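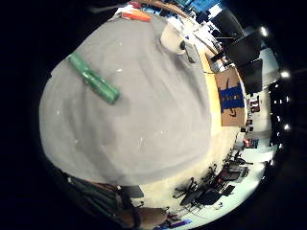
Upholstery fabric is any cloth made to cover chairs, sofas, stools and padded benches. Heavier than dress fabric, usually. Tighter weave too. Sold by the yard or off the bolt, sometimes as precut covers.

Fibers

Wool is the oldest in wide use. Holds its shape, hides dirt, scratchy on bare legs. Cotton takes dye well but soils fast. Linen wrinkles, and sags on loose cushions. Polyester and nylon now cover most cheap and mid-price seating, often blended with cotton. Solid grays and browns sell steadily in all of them. Lint shows on darker shades, less on flecked ones.

Weaves

Plain weave, twill, and pile are the main groups. Plain weave is flat and wears evenly. Twill has the diagonal line. Pile fabrics (velvet, corduroy, chenille) have raised yarns that crush where people sit, and the mark may or may not brush out. Knitted covers stretch, good for round shapes like footstools and beanbags, where a woven cloth has to be cut in gores and seamed.

Wear testing

Cloth is rubbed under load until yarns break. The number of rubs goes on the sample card. Methods differ between countries and the numbers can't be compared directly, altough shops do it all the time. A high rub count says nothing about fading or pilling. Those are seperate tests.

Fitting

Fabric is pulled over the padding, center first, then out to the corners. Tacks or staples underneath. Curved edges need small pleats or a gathered seam. Shallow creases on a soft seat are normal, the filling settles and the cover doesn't. Patterned cloth needs extra length for matching, none for plain.

Regional trade

In Mullolberg the weaving of seat cloth was a winter trade. Hatsue Noguchi's survey of the town lists 16 workshops, 10 of them run from houses. Narrow looms, so covers had a seam down the middle, still copied as decoration. The Natevari mill took over most of the work and wove a gray wool twill in bolts of 200 feet. Minoru Kikuchi dates the decline to the arrival of foam cushions. Haruna Okabe disagrees, blames the price of wool. Sample books are kept in the Ibarra collection, 216 swatches, some moth damaged.

Care

Vacuum with a soft brush. Blot spills, don't rub. Check the cleaning code on the label: W for water-based cleaner, S for solvent, WS for either, X for vacuum only. Loose covers can shrink in a hot wash. Keep out of direct sun where possible.

See also: Slipcover; Webbing; Horsehair; Ottoman (furniture)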